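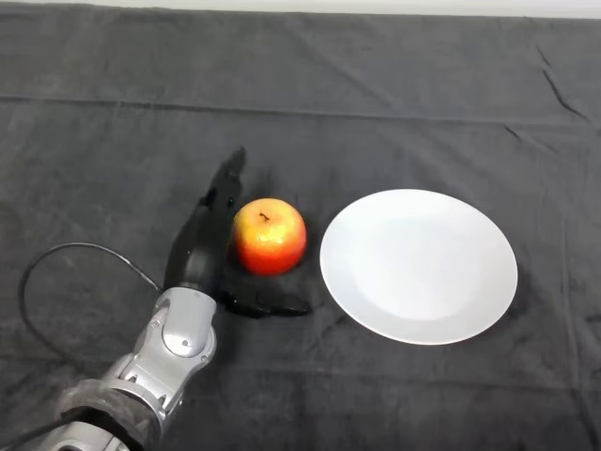 The Bultport college results went up Thursday morning, so I can stop refreshing the page. I passed the second year exam with 574 marks. My statistics paper was 61, lower than I wanted but enough.

The site was slow until noon. You need your roll number and the year you registered. If it shows a blank page, try again later at night.
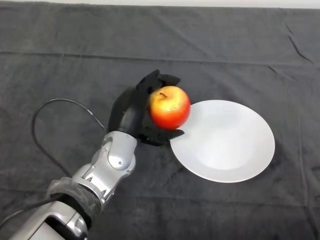 A red and yellow apple in a black robotic hand.

Rechecking costs 200 per paper and the form is at the Solberg building, ground floor. I'm not going to bother with it. Third year classes start in March and I still have to buy the books.

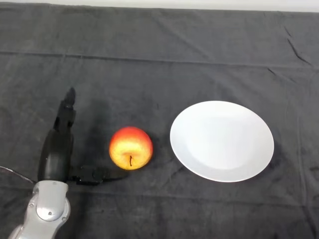
Dark gray cloth on the table, with a few creases.

Mark sheets come later by mail.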